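How I Lay Out Tables and Chairs Under a Rented Tent

I've been helping with backyard weddings and company picnics in Jernondale for long enough that people now call me before they call the rental place (flattering, but my phone!). Mostly they want to know how to fit everybody in. So I'm writing it all down, and next time I can just send the link.

Start with graph paper. I know there are apps, and my friend Rasa Lapiņa swears by hers, but I like a pencil and an eraser and a cup of coffee. One square equals one foot. Draw the tent first, then mark the poles, because a center pole in the middle of your dance floor is a surprise you don't want at four in the afternoon. Last May I did a plan for 100 guests and redrew it three times before the buffet line stopped running into the bar.

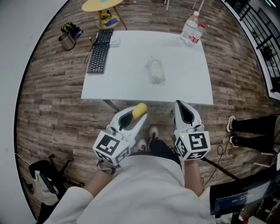 Tables come next, and my rule is to place the ones that can't move before the ones that can. That means the buffet, the cake, the bar and the DJ, in that order. Leave five feet between the edges of round guest tables so chairs can slide back on both sides and somebody carrying a tray can still squeeze through. For the buffet I always ask for rectangles. A plain white rectangular one like the one up there looks fine with a runner down the middle, and you can push two end to end without a silly gap. If you're renting a floor too, wood planks are my favorite under serving tables, so much nicer than grass for anybody in heels! Tape down every cord that crosses a walkway, and run the DJ's power along the tent wall.

Now the chairs. Order a few more than your guest count, always. For 100 people I'd get at least six spares and stack them behind the bar. Set one complete table first, chairs and plates and all, and sit down at it. Can you get up without bumping whoever is behind you? If you can't, shift that row before you set the rest. It's a pain to do later, trust me.

Then walk the route your guests will take, from the entrance to a seat to the food and back. I do this with my arms out like I'm carrying two plates, and yes, I look ridiculous. Nilmini Uddin walked it with me on her sister's wedding job and spotted right away that the line for drinks would block the restroom path. We turned the bar sideways and that fixed it.

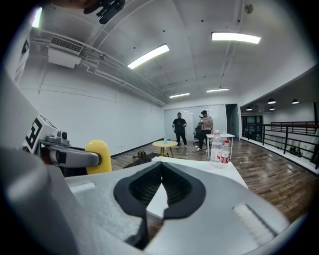 How early should the tables go in?

I like them standing the evening before, with the linens left off until morning. Dew gets into everything, even with the side walls down, and damp tablecloths never hang right. Chairs can wait until morning too if you have enough hands.

Last thing, keep your pencil plan! Write on the back what you'd change, and put it in the folder with your rental receipt. I pull mine out all the time.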